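April, bench notes, 4:40 pm

Plates from the pilin knockout are finally worth looking at! Fuseini streaked 8 of them and 5 have that flat, ragged edge we wanted, so I picked from those and started overnights in LB with kan. The other three look like wild type (or I mixed up the lids - very possible). Spun the first batch at 3,000 rpm and got some 284 ng/µL off the miniprep, way better than last time.

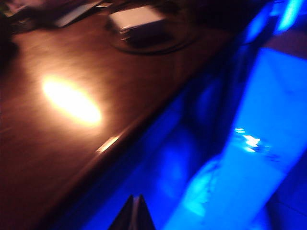

White box on the brown table, late afternoon.

Nadine wants the twitching assay repeated on thinner agar. Ask Anqi how much Podham agar is left.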